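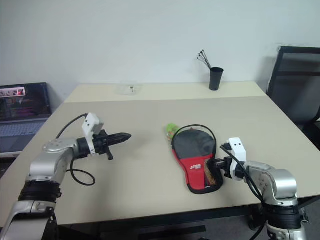 Bat in its case on the table, handle showing

To: Hornport table tennis list
Date: 9 Aug 2019
Subject: Re: Cases for the club bats

Dear all,

Thank you for the answers. I reply under the quoted part, and please excuse my English where it is not correct.

> At Trarnthorpe we stopped using cases in January. The bats
> went into one big box and it was quicker at the end of the
> evening. Is it really worth to pay for a case for each bat?
> The rubber is going to wear out anyway.

I think it is worth it. We also had a box, for 2 seasons, and the edges of the bats were knocking against the rubber of the others. Now we have 39 bats with a case each. The case I like most follows the shape of the bat, so the bat cannot turn around inside. I hold it by the wooden handle and lay the case flat on a table when I put the bat in or take it out. If I do it standing, I pull the zip cord too hard.

The same kind of case is red on the lower part, with a small white logo, and it has a black mesh section beside the red. The upper half is glossy black. I find it easy to wipe, but it shows every wrinkle.
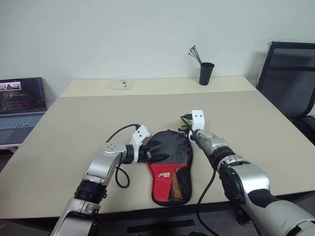

How I put the bats away

1. Wipe the rubber with a damp cloth and wait until it is dry.
2. Lay the case flat, with the wide end away from you.
3. Put the blade in first, then the handle.
4. Close the zip slowly around the round end.

The shop in Wannasri offered us 60 more cases, but this is too many for us. If another club would like to share the order, please write to me before the hall in Camum closes for the holidays.

With kind regards,
Equipment, Hornport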